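O clube dos braços que fazem hambúrgueres

Quando cheguei ao clube de robótica da escola de Illholm, às quatro da tarde, já ninguém me ligou nenhuma (e ainda bem!). Estavam 17 alunos de volta das mesas, a preparar a prova de cozinha da Taça Estano: cada equipa tem 8 minutos para o braço montar um hambúrguer de brincar, camada a camada, sem deixar cair nada.

Fiquei com a equipa Quartey, três miúdas que discutem tudo em voz alta – a ordem das camadas, a força dos dedos, quem é que comeu as bolachas. Sentei-me ao lado delas e esqueci-me completamente do café.
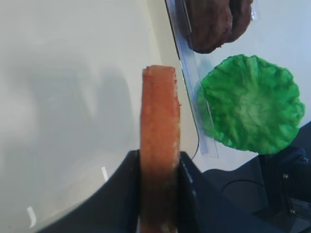
O bacon é a peça que mais as irrita. Se a garra aperta de mais, a tira entorta; se aperta de menos, escorrega a meio caminho. Bimla Pant, a professora que fundou o clube, mandou-as repetir a recolha 300 vezes até junho e apontar cada falha num caderno. «E a alface?», perguntei eu, toda contente. Riram-se na minha cara! A alface fica para depois, que ainda há contas a ajustar com o bacon antes da viagem a Tunudthorpe.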